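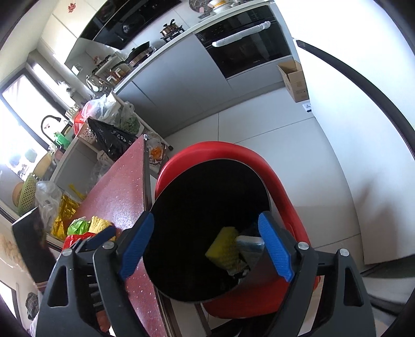
Last updated: May 14, 2024

The Second Act

The letter from the Tistcombe Playhouse said that Heloísa Bragança's play would be given a rehearsed reading at the end of August, and that the fee was two train tickets and a meal. She read it standing up in the hall with her coat on. Then she rang her brother, who asked whether it was the one about their aunt.

"It's not about her," she said.

"Does she know it's not about her?"

Their aunt lived at Flovgate, three stops down the line from Tistcombe. She had been on the stage for fifteen years under the name of Rodumis, which she had found on the side of a crate. She sang between the conjurors and the comic, and later she played mothers. When she stopped she married a man called Hughes who sold boilers, and from then on she would not go into a theatre, even at Christmas. She told Heloísa all of this one wet spring when her hip was bad and she wanted company. Heloísa had gone home each night and typed it up.

The play had three people in it. There was the singer, the man who sold boilers, and a dresser who saw everything and said little. The dresser was made up. Heloísa was proud of the dresser.

In the first week of rehearsal the director, a tall man with a cold, told her that the second act was too long.

"It's thirty-six pages," he said. "The first one's half that. What happens in it?"

"She decides to leave."

"She's decided by the second page. After that she just talks about it."

Heloísa took it back to her room over the chemist's and went through it with a pencil. She cut the speech about the train. She cut the dog. She kept the part where the singer stands in the wings with her shoes in her hand and hears another woman go on in her place, and she kept the song, though she had only the first verse. Her aunt had said she couldn't remember the rest.

On the Thursday she took the train down to Flovgate. Her aunt was in the back kitchen with the radio on and did not turn it off.

"I've written something," Heloísa said. "They're doing it at the Playhouse."

"I know. Your brother rang."

"I changed the names."

"What did you call me?"

"Vera."

Her aunt thought about that. She filled the kettle and put it on, and got down the cups with the thin handles, the ones for visitors.

"Does she sing, this Vera?"

"One verse. I haven't got the others."

"And what does she leave for?"

"For him," said Heloísa. "For Hughes. Well, for the man in the play."

"I didn't leave for him," said her aunt. "I hadn't met him. I met him the winter after, when the boiler went."

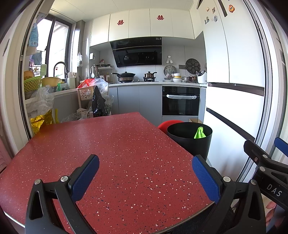 The red table and the stool.

Heloísa had not taken her coat off. She sat down in it.

"You said you met him at the stage door."

"He liked that version. He told it at parties. It got so that I told it too." The kettle boiled and her aunt made the tea. "I left because I forgot my words. I forgot them on a Monday, and I forgot them again on the Tuesday, and the Tuesday frightened me. I was thirty. I went and worked in a shoe shop."

"You never said."

"You didn't ask me why I left. You asked me how I met your uncle."

They drank the tea. After a while Heloísa got out her notebook and put it on her knee, and then put it away again. Her aunt watched her do it.

"You can use it," she said. "I'd sooner you did, if you're going to use the rest."

Heloísa wrote the new second act on the train and in the room over the chemist's. It came to fifteen pages. The boiler man was not in it at all now, and the actor who was to have played him was given the stage directions to read, and took it well. The dresser had one more line than before. When the singer stopped in the middle of the verse, the dresser, in the wings, said the next word quietly, and the singer did not hear.

The director blew his nose and said it would do.

On the night it rained and the hall was half full. Her brother came, and his wife. The seat beside them had a coat on it to keep it. At five past seven the director looked at Heloísa and she nodded, and the lights went down over the three music stands.

The first act went as it had in rehearsal. In the interval she stayed where she was, by the fire door. People bought drinks and came back. When the singer got to the end of what there was of the verse and stopped, the hall was very quiet, and the actress playing the dresser drew breath for her line.

Somebody near the back sang it first. It was an old voice and not loud. It went on past the word to the end of the verse, and then into the second one.

The actress looked at the director, who kept his hand flat on the script. Heloísa felt in her pocket for a pencil.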